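Speaker notes – Mervin Vachon, "House Rules for a Table-Setting Arm"
Monday session, after the coffee. Wait for them to sit.

Open with the rulebook. Ours at Trudstead ran to 50 pages, and the arm has read none of them. Hold for laugh. If no laugh, go on anyway.

Rule one: a bowl gets the fingers on the inside of the rim, spread gently.

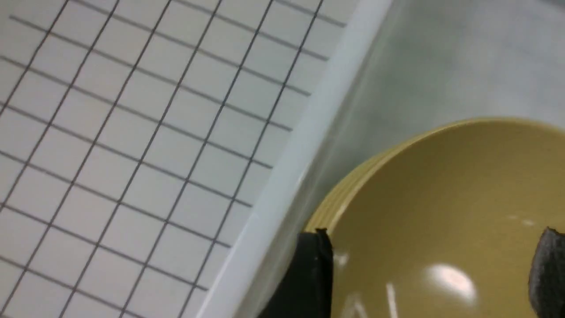 Who is allowed to change the grip force?
The shift lead, in writing, before the run starts.

Rule two: every item has its own home. Bowls and square dishes share the white bin, soup spoons get the olive-gray tray, chopsticks the blue one. We argued over this for 3 meetings – I'd like those back. 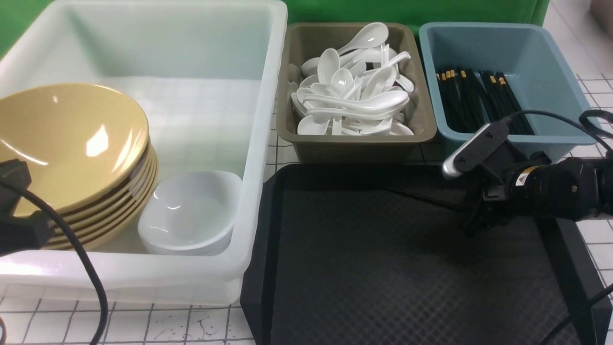
Cadwaladr Handling Standards Team

Rule three: the black serving tray starts empty, every time. Gomon let this slide and spent October regretting it.

Rule four: check the cables before you check your email. Pause here and look at the Ededwood people.

Hand out the one-page version. Questions until they bring lunch.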